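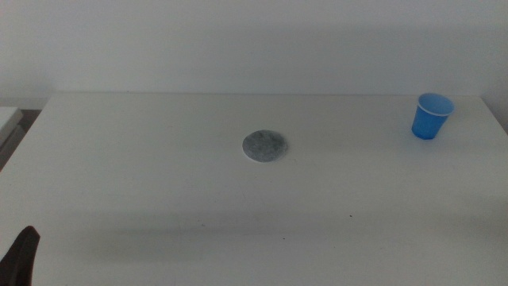 Fig. 1. Gray disc on a white tabletop against an off-white wall.

Unit 4: Diffuse Reflection and Surface Brightness
Instructor: Vasanthi Rajan

4.1 Definitions
Illuminance (E) is the light arriving on a surface per unit area, in lux. Reflectance (R) is the fraction sent back, from 0 to 1. A matte surface scatters light evenly in all directions. Its luminance is

L = E × R / π

in candelas per square meter. Viewing angle does not appear in the formula.

4.2 Uneven lighting
A wall painted one color can still vary in brightness from place to place. R is constant; E changes with distance from the source and with the angle of arrival. See the wall in Fig. 1, brighter toward the center and upper left.

4.3 Worked problem
A matte card with R = 0.5 receives 700 lux. Find L.
L = 700 × 0.5 / 3.14 = 111 cd/m²
Repeat for 200 lux.
L = 32 cd/m²

4.4 Exercises
1. A matte panel receives 358 lux and has a luminance of 23 cd/m². Find R.
2. Explain why the formula fails for polished metal.

Reading: Salian and Thomas, course reader, chapter 4. Show units on all written work.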